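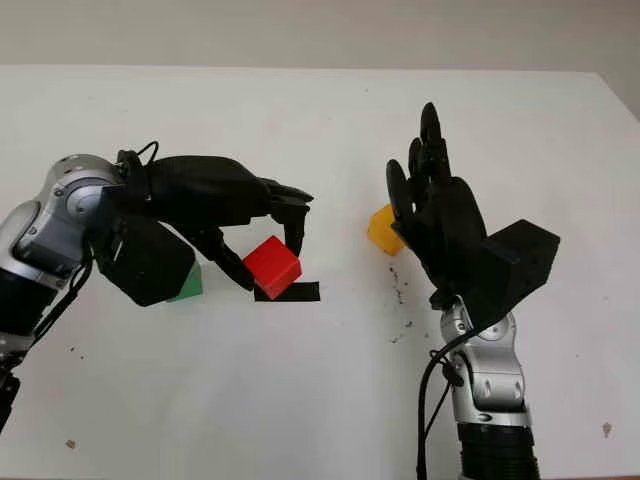
Six mornings with the bread

Anil Nambiar opened his bakery in Graltudley in February, after 22 years of driving a van. He starts at three and sells until noon, six mornings in the week.

"My wife said I will be tired, and she was right," he told me. "But I like the hour when the street is dark and the oven is already on."

The rye is made after his grandmother's way, with a long rest and little salt. He has sold 3,000 loaves of it. "People come back for the crust," he said. "The inside they forgive me."

Comments

Letard: The rye is very good with soup. Do you keep one if I call?

Chettiar: I remember him from the van! Good luck, Anil.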